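The Pink Towel Method, Tested (Somewhat)

Brayden MacPherson stopped me by the mailboxes in June to tell me I was washing my windows wrong. I have been washing windows for most of my adult life and had not asked. His claim, which he got from a cousin, is that you can throw out the sprays, the squeegee and the newspaper, and do every pane in the building with one old terry towel and plain water. Pink, in his case. He says the color has nothing to do with it, but he has yet to show up with a different one.

I said I would believe it when I saw it, and then the newsletter needed an item, so I am the one who had to go and see it.

For the record, I already own the expensive way of doing this. Two years ago I bought the Vekberg window kit, the one with the long handle and the pads you are supposed to replace each season. I have replaced them once. It does a decent job on big panes and a poor one in corners, and the handle comes unscrewed while you are reaching for the top. I also have a bottle of Brustier glass spray that smells like a dentist's office. So I was not exactly rooting for the towel, but I was not rooting for the competition either.

The method

Fold the towel in half and in half again. Wet one side, wring it out hard, and wipe the glass from the top down in overlapping strokes. Turn to a dry side and go over it again before the water has a chance to sit. Brayden is firm on that last part. He is also firm that the towel has to be old, at least a few dozen trips through the wash, and that fabric softener ruins it. I had heard the softener thing before, from my mother, and she was usually right about laundry.

Start with the panes that face the trees and the street. Any smear shows up against the sky, and from inside with the ceiling lights on you get their reflections as well, which makes it hard to tell a streak from a light. Move your head from side to side. If the white line moves with you, leave it alone. I spent a good while rubbing at a lamp.

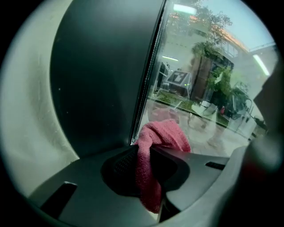 What I thought of it

It's fine. I don't know how else to put it. On ordinary dust and fingerprints I could not tell the towel's work from the spray's, and I looked from both sides. On anything greasy, water by itself just pushed the mess around, and I went back to the Brustier without telling Brayden. He will read it in here.

The lint is my real complaint. He says a properly old towel doesn't shed. Mine was very old and it shed all along the bottom edge of the glass, where the fabric bunches up when you get to the end of a stroke. I had to go back with a dry cotton rag, so that is two cloths, and the whole selling point was one.

Zhiqiang Hou tried it too, on the three panes by his desk, and is more generous than I am. His advice is to keep the wet side barely damp and to do the edges first with a finger wrapped in a corner of the towel. He does seem to get less lint than I do. He also has smaller windows.

As for the savings, I have my doubts. A bottle of spray lasts me most of a year. If you are buying a new towel to save money on that, do the arithmetic first, and remember that a new one has to be washed over and over before it is any use to you.

If you want to try it

Use a towel you already have. Skip the softener. Pick a cloudy morning, as the sun dries the glass before you can turn the cloth over. Do one pane, wait until the next day, and look at it again before you commit to the rest.

Brayden will be showing people his way on Saturday, August 21, 2021, after the coffee. Bring your own towel, any color. I will be there with a cotton rag in my pocket.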